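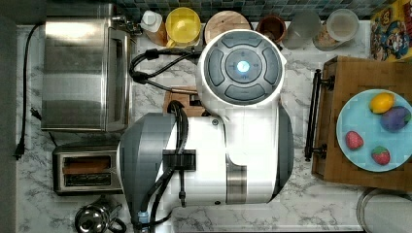 I have wanted to see how a household robot gets its lessons ever since a cousin of mine tried to explain it over dinner and gave up halfway through dessert. So when the people at Gulledcombe announced they would open their teaching kitchens to visitors for a day in June, I signed up the same evening and drove over with a thermos and far too many questions. The kitchens are where they gather the examples their learning system, Hurnora, is trained on, and I had half expected something like a hospital. It felt much more like visiting a neighbor. On the counter where I spent most of my morning there was a lemon, a plum and two strawberries on a pale blue plate, a cereal box at the back with cartoon characters on it, and a kettle down in the corner, all of it sharing the marble with a big white and gray arm. I could have sat down to breakfast there quite happily, if anybody had offered me a stool.

The day started at 10 with coffee in the front hall and a short welcome talk, which I enjoyed more than I thought I would. The woman giving it explained that they don't write out instructions for each chore. An operator steers the arm through the job by hand, from start to finish, and everything gets recorded along the way: what the cameras see, where each joint is, how far the gripper is open. One run of one job is what they call an episode. Then somebody puts things back, moves them a little, and they do it again. The goal for each chore is 100 good episodes before they even try training on it, and she said the word "good" in such a meaningful way that the whole front row laughed.

From there we were split into small groups and taken through to the kitchens. My group got the one they call Elter, and the one across the hall is called Ong. I asked where the names came from and got two different stories from two different guides, so I'm leaving that one alone.

Our guide had been an operator herself for a while and was wonderful company. She talked about the work the way my grandmother used to talk about pie crust, all touch and patience. New operators, she told us, tend to go too fast. They know what they want and they hurry the arm along, and the recording ends up full of little jerks and corrections. The ones who last learn to move at an even pace and to finish each motion before starting the next. She said you can watch an episode back and guess which of her coworkers was steering, much like knowing somebody's handwriting.

She also spent a good long time on the cameras, and I'm glad she did, as I'd never given them much thought. An overhead view takes in the whole counter and tells the system where things are in relation to each other. A second one rides along near the gripper and gets in close. 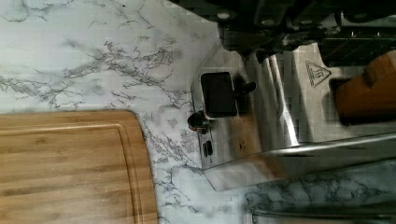 Both views are saved together and have to line up in time, or the episode is no use to anyone. She told us the close view matters most in the last couple of inches, when the gripper is nearly on top of whatever it's after and the arm itself is getting in the way from overhead. A toaster was her favorite case. It's shiny, so it reflects everything near it, and the controls are small. From overhead you can tell a toaster is there and which way the slots run, but for the lever and the knob you want to be right down beside them. I went home and looked at my own toaster with new respect.

After that came a part I hadn't expected to like, the reviewing room. Every episode gets watched by a person before it goes to Hurnora, and 2 people have to agree before one is thrown out. Visitors were allowed to try it, with a sheet of paper and a pencil. I was given 3 episodes to judge and got one of them wrong, at least according to the answer sheet. I had marked it as fine, and the reviewers had tossed it for a long pause in the middle where the operator was plainly making up their mind. I argued a little, in a friendly way, and was just as friendlily told that a system learning from pauses will learn to pause.

What surprised me was how much they care about the things that aren't part of the chore. The items along the back of the counter, the jars and cups and so on, might never be touched in a whole session. They're there all the same, so that the system gets used to a kitchen with things in it – anyone's kitchen, really. I told the guide that if clutter is what they need, they're welcome at my house any time after supper.
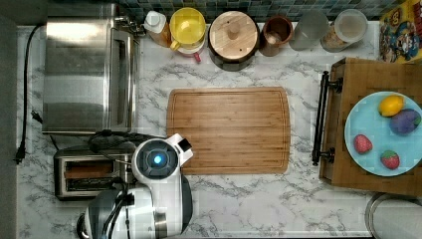 Does an episode have to go perfectly to be kept?

It doesn't have to be perfect, as long as the job gets done and the motion is steady. A small correction is fine, and they like to have a few of those so the system can learn how to recover. What gets thrown out is a run with long pauses, a lost camera view, or an ending that doesn't match the chore it was recorded for.

We finished back in the front hall with sandwiches and a table of leaflets, and I got talking with a retired couple who had been through Ong while I was in Elter. They'd had a different guide and a longer turn at the reviewing, and were a bit smug about their scores. If you go next time, wear comfortable shoes, since there's a good deal of standing, and ask to stay for the second demonstration in the afternoon if they run one again. Parking is behind the building, and the entrance from the lot is the green door on the left.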